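Durska Bedside Charging Clock: a year on the nightstand

Reviewed by Nicanor Villanueva, 30 June 2018

I have owned more alarm clocks than a grown man should, and most of them ended up in the drawer with the dead batteries. The Durska was a birthday present from my wife, who was tired of my phone cord trailing across her side of the bed, and I have to say she picked a good one!

It's a plain clock with big soft numbers and a charging port in the back. No radio, no weather, no cheerful voice. You set the time with a dial (a real dial, with clicks) and the alarm with a second, smaller dial underneath. My old Plakeck had 13 buttons and I never did learn what half of them were for, so this was a relief to me, especially in July when the power went out twice and I had to reset everything in the dark.

Charging is slow. If I plug in at bedtime I wake up to a full battery, and that's all I ask of it, but if you like to top up for twenty minutes before heading out the door you will want a separate charger. I keep one in the kitchen for just that.

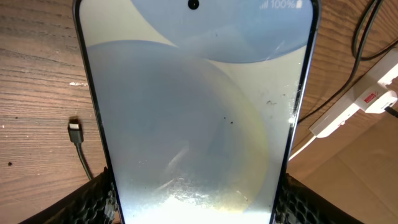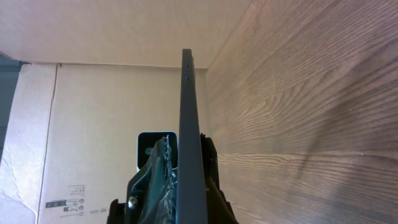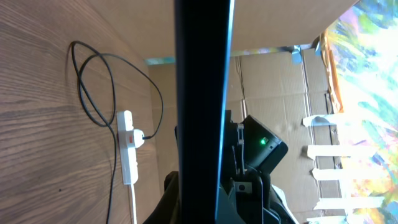

The alarm itself

There are 7 alarm tones, and I've settled on the second one, a sort of low chime that starts quietly and builds up over a minute or so. The first is a plain beep, fine if you're a heavy sleeper. The last one sounds like a truck backing up, and I used it exactly once. My brother-in-law Warrick Sheehan has the same clock and swears by the truck, so there's no accounting for taste.

The snooze bar runs the whole width of the top and is easy to find with your eyes shut. Maybe a little too easy, if you're like me on a cold morning.

What I'd change

The lowest brightness is still brighter than I'd like, and I turn the clock toward the wall when I can't sleep. The cord is short too, so measure from your outlet before you buy. Otherwise I'm very happy with it, and I've already ordered a second one for the guest room.

Four stars out of five.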